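Notes from the Mutovska Packing Room, May

The spring clear-out of the glazed ware is mostly finished. We started with 192 pieces on the shelves along the back wall and have wrapped and boxed 129 of them. The rest are the tall lidded jars, which need the double-walled boxes, and those are still on order from Selletard. They were promised for the end of the month.

Most of the boxed pieces are going to the Skenov store, where they will sit until the new display cases are ready. A smaller group is going back to the Vlachou workshop for repairs to handles and rims. Please don't mix the two. Skenov boxes have a green label on the short side and Vlachou boxes have a yellow one. If a label has come off, leave the box on the floor by the sink and somebody will open it and check.

A few points on handling, as we have had new people in this month. Round-bodied pieces should be checked and wrapped lying down on the padded bench, or on any flat surface that has been wiped first. Grit is the main cause of scratches on a smooth finish. Keep one hand on the piece the whole time it is on its side, and get the paper ready before you lay it down. Tissue goes on first, then two layers of bubble wrap with the bubbles facing out, then tape on the wrap only. Tape on the tissue tears it when the piece is unpacked.

Gloves are in the drawer under the scale. The knit ones are the warmest and most people like them for the long afternoons, and they are fine for anything light. Wash them when they start to feel slick. They go in the blue bag and come back the following week.
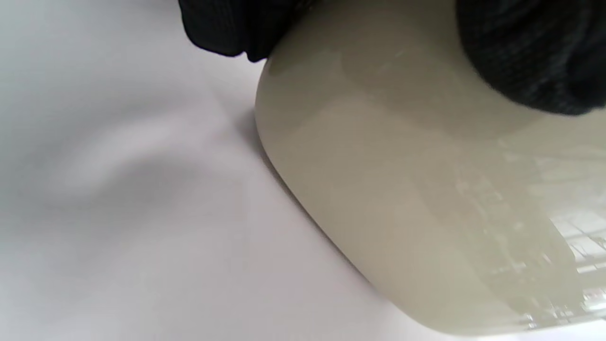
Zachary Paquette wrote in to say that he would rather see knit gloves kept off the glazed ware altogether. He finds they slide on a smooth surface, and he has gone over to thin nitrile ones for anything heavier than a teapot. He also asked whether we could keep more than one size, because the medium splits on him at the thumb.

We have ordered a box of 1000 nitrile gloves, half medium and half large, and they will go in the same drawer. For now the choice is yours for small pieces. For anything you need both arms to lift, please use nitrile or clean bare hands, and take your rings off.

Old scratches should be written down before a piece is wrapped. The condition slips have a line for this. "Fine scratches near top" is enough, and there is no need to measure them. What we want to avoid is a call from Skenov in the fall asking if a mark is new. Chips do need a measurement and a pencil sketch on the back of the slip.

The tape guns have been going missing again. There should be four on the hook rail and this morning there was one. Check your bags and aprons.

The packing room is open from 9 a.m. to 3 p.m. through the end of May. The side door sticks when it rains, so use the front. Parking is behind the building, and the spaces next to the loading door have to stay clear for the van.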